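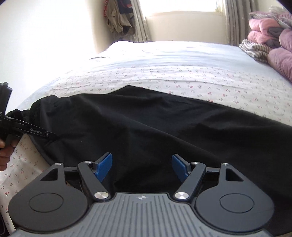 Photo 1 of 3, added by Oriana Urrutia – blue tips, gray body

Keeping black clothes black (is it the dryer or the soap?)
Laundry & Linens board, 1494 views

Oriana Urrutia
08/11/2022
Hello everyone, I've been reading this board since May and finally have something to ask. I wear black to work five days a week (I'm on the floor at a restaurant, so black pants, black tee, black apron) and everything I buy goes that sad brownish gray in a couple of months. I wash cold, inside out, with the regular Milska powder, and then it all goes in the dryer on medium, and I've always done it that way, as did my mother, who admittedly never wore black in her life. Is it the dryer? The soap? Am I buying bad pants? I'd love to hear what works for you, and please don't worry about writing too much, I enjoy the long ones!

Folke Dalen
Welcome, Oriana! I'd look at the powder first. Powder doesn't always dissolve in a cold wash and it leaves a film that looks just like fading. Before you throw anything out, run one load with no soap at all and an extra rinse, and see what comes back. I was ready to give up on a whole drawer of shirts a few winters ago and most of them were only dirty with soap, if that makes sense.

Orysia Hnatiuk
I'll have to disagree with Folke, with love – it's the dryer. Tumbling rubs the surface of the cloth, and all those little fuzzy ends catch the light and look gray. Look in your lint trap after a black load. That is your pants in there! I hang everything dark indoors, away from the window, and I have a pair from Stirnitano that I've worn to choir for years and they still pass under the stage lights.
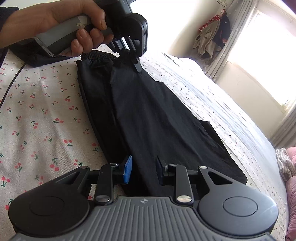
Remo Mayrhofer: I hang mine too, Orysia, but I don't think that lets the washer off the hook. My old machine would only spin at full tilt and it put white crease lines down every pair of pants I owned. The new one lets me pick 600 for darks and the lines stopped. It does mean they drip on the bathroom floor half the night, so put a towel down.

Orysia Hnatiuk
Well, all right, I'll give you the spin. But 600 and then the dryer would be the worst of both, they'd be in there forever.

Folke Dalen
Nobody has tried my soapless load yet, I notice :)

Patricio Salinas
Can I be the grump? Work clothes wear out. I used to fuss with vinegar and special liquids, and now I use a packet of Zoritz black dye twice a year in a big pot and get on with my life. Cotton takes it beautifully. Polyester doesn't, so check the label, and the stitching will probably stay whatever color it was. 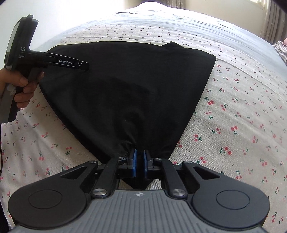

Black on the cherry sheet

Oriana Urrutia
You are all so kind, thank you. Folke, I did your load last night and the rinse water was cloudy as milk, so I owe you one. I'm switching to liquid, and I've strung a line over the tub for the pants. The tees are still going in the dryer for now, sorry Orysia. Patricio, which pot? I only have the one I make soup in.

Patricio Salinas
Not that one!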